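Dendham Equestrian Center
Stable and Tack Room Tips for Boarders

The following guidance is issued to all boarders and lessees at Dendham. It replaces the sheet previously posted beside the feed room door. Suggestions for the next revision may be left with Idalina Vilela at the front desk.

Storing hay and bedding

Hay should be stacked on pallets, with a hand's width of space between the stack and the wall. Bales placed directly on concrete draw moisture from below, and the bottom layer is usually lost by May. Place the cut side of the bale upward. Older hay is to be moved to the front whenever a delivery arrives.

Shavings may be stored outdoors under a tarp provided the bags are unopened. Opened bags belong in the covered bin at the end of each aisle.

Any bale that feels warm in the center must be pulled from the stack and reported to the barn office at once, at any hour.

Feed room

Grain is to be kept in lidded metal cans. Plastic totes are permitted for supplements only. Label each can with the horse's name, the feed and the amount given morning and evening. Please weigh feed. A coffee can of pellets and a coffee can of oats do not weigh the same, and most feeding errors at this barn have come from treating them as equal.

Scoops should be washed with hot water weekly and hung to dry. Do not leave them inside the can.

Beet pulp shreds are soaked in twice their volume of water before feeding. In warm weather, prepare only what will be used at the next meal — soaked pulp sours quickly in a closed bucket.
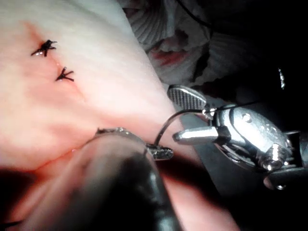
How often should water buckets be scrubbed?
Stall buckets should be scrubbed daily with a stiff brush and plain water, and once a week with a paste of baking soda. Rinse until no residue can be felt on the inside wall. Dish soap is discouraged, as horses may refuse a bucket that still smells of it.

Outdoor troughs are drained and scrubbed by staff every two weeks from spring through fall. Boarders who notice algae between cleanings should tell the office and should not add bleach to a trough in use.

Care of leather

Wipe the bit and the underside of the bridle after every ride. A damp sponge is sufficient on ordinary days. Once a week, take the bridle apart, clean each strap with glycerin soap, and check the stitching at the buckles and at the bit ends of the reins. Pull each strap firmly between both hands. Stitching that gives, or leather that shows cracks when bent, means the piece should be retired or sent for repair.

Oil should be applied in thin coats with a soft cloth and left overnight. Heavy oiling weakens the leather and stains light breeches. Wet tack is to be dried at room temperature, away from the heater in the lounge.

Repairs may be dropped in the bin marked Prata. Joaquim Prata collects on the first of each month and returns finished work within 6 days in most cases. Please attach a tag with your name and stall number.

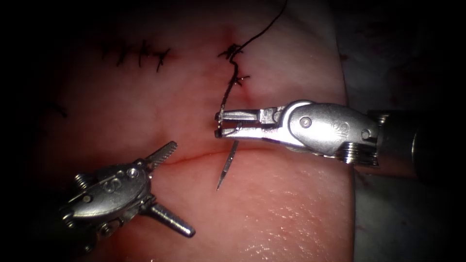
Saddle pads and girths should be brushed free of hair before they are washed. Shake them outside, use a rubber curry on the underside, and then launder in cold water with half the usual detergent. The washer in the utility room is not to be used for turnout blankets, which overload the drum. Blankets are sent out as a group at the end of the season — the sign-up list is kept by Tomás Sampaio.

Metal hardware on halters and lead ropes should be rinsed and dried if it has been exposed to fly spray. A drop of light oil on the snap keeps the spring from sticking. Snaps that do not close fully must be replaced before the lead rope is used again.

Stalls and aisles

Pick out stalls before adding fresh bedding. Rubber mats should be lifted and the floor beneath them limed and dried 4 times a year. Two people are needed for this job. Use the mat grips hanging in the tool bay.

Brooms, forks and shovels are returned to their hooks with the tines facing the wall. Extension cords may not be left across the aisle or used to power stall fans overnight. Box fans made for household use are not permitted.

Aisle lights are turned off at 9 p.m. Boarders arriving later should use the switch by the wash rack and turn it off on leaving.

Questions about these guidelines may be directed to Margarida Gouveia in the barn office, extension 483.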